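Folding arms take a share of the work at Mendholm laundry

A commercial laundry in Mendholm has put robot arms on part of its sports kit line, and says the staff who used to fold there full time will keep their jobs but do different work for much of the shift.

Pennington Linen and Kit washes for hotels, care homes and sports clubs across the district. The kit side has grown fastest. Clubs send in their shirts after the weekend, and most of them want everything back, folded and sorted by team, before Friday evening training.

Until this spring all of that folding was done by hand. The firm now has 4 arms, supplied by the engineering company Suner and set up at padded stations along one wall of the finishing room. Each has a two-fingered gripper with a camera close to it. The arm picks a garment out of the pile, lays it on the pad, pulls it straight and folds it, then moves it to a tray.

Přemysl Havlíček, who manages the finishing room, said the arms were slower than a practised folder and would stay that way for a while.

"A good person on that bench does a shirt in a few seconds and is already looking at the next one," he said. "The arm takes its time. What it does is carry on at the same pace at five in the morning, when we have always struggled to get people in."

The early shift was the main reason for the purchase. It starts at 4am and has been short of staff for two years, with day workers asked to come in early to cover. Havlíček said the number of those requests had dropped sharply since the arms began running, and that the rota for July was the first he had drawn up without any.

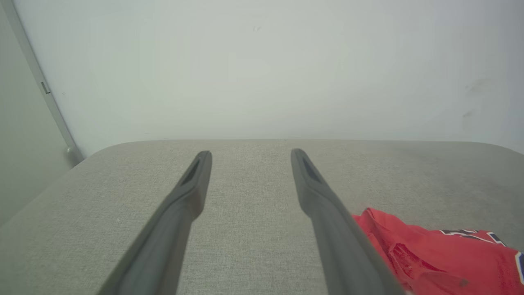 The gripper over one of the padded folding stations, with a red garment still to be straightened.

There are 42 people in the finishing room over all shifts. None has been made redundant, and the company has told staff in writing that it does not plan any redundancies linked to the arms before the end of next year. It has made no promise beyond that date. Two posts that fell vacant in the winter have not been filled.

What has changed is how the day is made up. Folders on the kit line used to stand at one bench for the whole shift. They now look after a pair of stations each, clearing garments the arm has given up on, checking the folded trays and putting them with the right order. In between they do inspection and small repairs, such as loose hems and numbers that are starting to peel. Repairs were previously sent out to a workshop in Plutholm and could add days to an order.

Staff were given 6 days of training, split between the stations and the repair bench. They are paid at the same rate as before, with a supplement for those who have been signed off to restart an arm after a stoppage. The supplement was agreed after a meeting in which several workers said they were being asked to take on a technician's duties for a folder's wage.

Opinions in the finishing room differ. One woman who has worked on the kit line since it opened said her shoulders and wrists had been much better since she stopped folding all day, and that she liked the sewing. A colleague on the same shift said she missed the old bench, where people stood side by side and talked. The stations are spaced further apart, and each worker now spends long stretches alone between two machines.

She also said that stoppages were more tiring than they sounded. An arm that cannot find the edge of a garment tries again several times before it calls for help, and the alarm light tends to come on just as she has sat down to a repair.

Inside-out shirts remain the commonest cause of a stoppage, followed by sleeves tucked into themselves. The laundry has asked clubs to turn shirts the right way out before bagging them. Havlíček said some had done so and others had not, and that he did not expect this to change.

Goalkeeper tops with sewn-in padding, waterproof jackets and anything very small are still folded by hand. So is all the care home work, where clothes belong to individual residents and carry name labels that have to be read and matched. The company said it had no plans to put that work on the arms.

Each arm keeps a record of how long every garment takes and how often a worker has to step in. Staff asked early on whether the figures would be used to judge them. Under a written agreement, the records can be used to adjust the machines and to plan the rota, but not in appraisals or disciplinary cases. Two staff representatives can see the same figures as the managers.

The hotel line, where sheets and towels already go through a conventional folding machine, is not affected.

Pennington will review the kit line with staff in the autumn. The spacing of the stations is on the list for discussion, along with a request from the early shift for a softer alarm and a stool at each repair bench. The stools have already been ordered.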